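Phantom grasp

A phantom grasp is a fault in robotic handling in which a gripper reports that it is holding an object when it isn't, or reports that it is holding one object when it has hold of something else as well. The term is used mostly for soft goods such as towels, curtains, bedding and clothing, where the fault is far more common than with boxes or bottles. It is also called a false hold, and in older laundry automation manuals an "empty carry."

The fault is a favorite teaching case in robotics courses, and it deserves to be. It touches on sensing, mechanics, software and plain housekeeping all at once, and it can be set off by something as small as a pinch of lint.

Background

Most two-finger grippers decide whether they are holding something by looking at how far the fingers have closed and how hard the motor is working. With a rigid part this is simple. The fingers stop early, the motor current rises, and the controller records a hold. Cloth spoils this neat picture. A single layer of cotton sheeting is so thin that the fingers close almost as far as they would on nothing at all, while a thick fold can stop them as firmly as a wooden block and then slide out a moment later.

Engineers first answered this by lowering the threshold at which a hold is recorded. That made thin fabric detectable, but it also meant that dirt in the linkage, a worn pivot or a swollen pad could look like a successful grasp.

The Skaton incident

The best-known example comes from the Skaton plant, a commercial laundry that ran an automatic folding line built by Humach. One Friday in June, the line began sending half-folded sheets down the output belt. Every station reported normal operation. The robot at the spreading station was closing on the edge of each sheet, recording a hold, lifting, and arriving at the far end with one corner missing.

The line ran this way for 46 minutes before an operator pressed the stop. By then a long rope of tangled bedding had been drawn into the belt guard, and a drive roller had jammed. There were no injuries, but the safety review took the event seriously: a worker had already reached toward the guard to free a sheet while the arm was still cycling, trusting a status light that said all was well.

Humach traced the cause to fibers packed behind one of the finger pads. The pad sat slightly proud of its seat, so the fingers stopped early on every cycle and the controller read this as fabric. What makes the case so interesting is that nothing had broken. Each part did its job, and the mistake lived in the gap between them!

Causes

Lint and thread behind the pads remain the leading cause. Other known causes include:

Worn pivots, which add play to the fingers and shift the closed position.

Double picks, where the fingers take a second layer lying under the first.

Partial grasps, where the fingers catch a wrinkle and miss the edge. The cloth lifts, then unrolls under its own weight.

Drag, where the held portion is still joined to a large heap. The grip may be sound at the start of the lift and fail later, as the load grows.

Detection

The simplest check is a second look. After lifting, the gripper squeezes again and compares the new finger position with the first. The Chacko test, named for the workshop where it was written up, goes further and repeats the squeeze at two heights. Its authors ran 400 lifts on mixed household fabrics and found that the second squeeze exposed most slipping holds before the arm had traveled any distance.

Cameras mounted near the fingers help as well, though fabric is an awkward subject. Folds hide edges, printed patterns confuse depth estimates, and the gripper throws shadows on its own work. Plorkside, an open collection of handling trials, sorts its cloth recordings by outcome -- clean, partial, double or phantom -- so that detection software can be tried on all four.

Ribbed pads are widely used on cloth because the ridges resist sliding. They need regular brushing, as the grooves can hold fibers.

Cream fabric bunched between two ribbed blue pads, with more of it heaped to the left

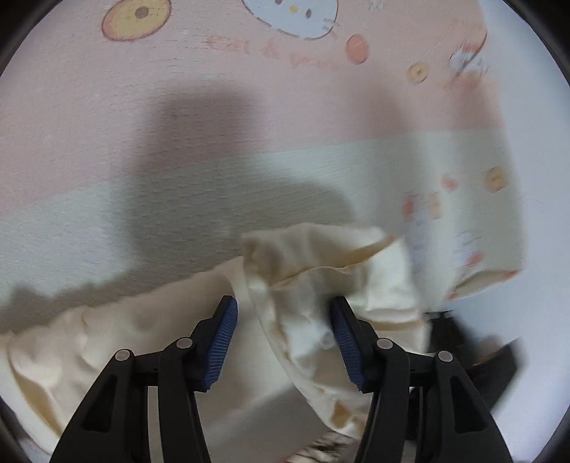
Prevention

Current practice is to zero the gripper with the fingers fully closed and empty at the start of each shift, and again after every 200 cycles on fleecy goods. A drift in the closed position calls for cleaning before work goes on. Status lights are now usually tied to the second squeeze, and opening a belt guard cuts power to the arm whatever the gripper believes it is holding.

See also

Double pick
Grip force control
Guard interlock
Slip detection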